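Grasp width drifts when the table is white – planner or perception?
2018-10-02, thread started by Amber Sowerby
Print this page | E-mail this thread

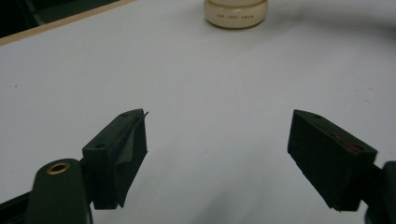
Grarbridge Handling Lab – Software Group, open board

asowerby
ok so. white table, cream pot, hand-held gripper. segmentation gives me a mask on the pot maybe half the time, the rest it just melts into the table. Where it does find it the width estimate wanders and the planner picks a different opening every replan. Running Klinhom for the mask, Helitz for planning, both stock. Started after I pulled the February branch forward. Anyone else?

kbuppha
What's your depth threshold. And are you masking the fingers out before you segment?

asowerby
threshold is default, 5 mm over the plane. Fingers masked yes, static mask, from the CAD.

kbuppha
CAD mask won't cover that pad. Left finger, the gray stuff curls out past the top corner. That flap is outside your mask so it goes in as scene. Right finger has no pad like it so your two sides aren't even symmetric.

dial_tone
Don't think it's the pad. Pot is way up at the top of the view and the flap is down by the finger. Different blobs. This is a contrast problem, off-white on white, and there's a big gray shadow curving across the right side of the table. Klinhom loves a shadow edge. I'd bet it's growing the mask into that.

kbuppha
Different blobs sure, but the plane fit uses every point that isn't masked. Flap points sit well above the table. Bad plane = bad heights = your 5 mm cut means nothing at the far end. I'm not guessing, had the exact same thing with foam on a finger.

dial_tone
RANSAC throws those out. that's the whole point of RANSAC

kbuppha
It throws them out if the iteration count is sane. Stock config is 18. Eighteen!! Look in the yaml.

asowerby
...it's 18. why is it 18

mvoss
Because somebody wanted frame rate. We run 250 on ours and never noticed the cost. 1,000 is where it starts to hurt.

dial_tone
Fine, bump it, but you'll still lose the pot. Also the top of it is out of view, so whatever fits the cylinder only has the lower part to go on. Rim flares at the bottom too. Fit the rim and you get too wide, fit the body and you get the real width. It flips between them, planner flips with it. That's your drift imo

asowerby
hm. the openings do seem to bunch at two values, now that I look at the log. Not random like I said

mvoss
Two values smells like dial_tone is right about the fit. Can you lock the width after first detection? Helitz has hold_target, it's off by default.

kbuppha
Locking it hides the bug. If the first one is wrong you're stuck with wrong.

mvoss
Lock on the median of the first few then. Not everything has to be pure.

rsk_tools
side question, does the little red printing on the pot help at all? It's the only real color on the thing

dial_tone
Too small and blurry at that distance for features. Might be worth something as a color seed – region grow from there. But then you've built a detector for one pot. Also there's a reddish strip along the top of the right finger, so mask that properly first or you'll seed off your own gripper.

asowerby
ok ran it. iterations to 250, nothing else changed. Plane is steady now, heights look sane at the far end. Mask drops out less. Width still jumps between the two values so you were both half right, congrats

kbuppha
I'll take half. Redo the finger mask from a real capture anyway, not CAD. The pad is wrinkled and loose all down the inner face, it'll sit different next time you bump it.

dial_tone
Or stick it down.

kbuppha
or stick it down, yes. Still do the mask

asowerby
will do both. Trying a two-radius fit on the pot next, body only, ignore anything close to the plane. If that fails I turn on hold_target and don't tell Buppha

kbuppha
I can read Amber

mvoss
Post the yaml when it's stable pls, Mundetti people are on the same branch and will hit the 18 thing too.

asowerby
yep. tomorow probably, battery is dead on the laptop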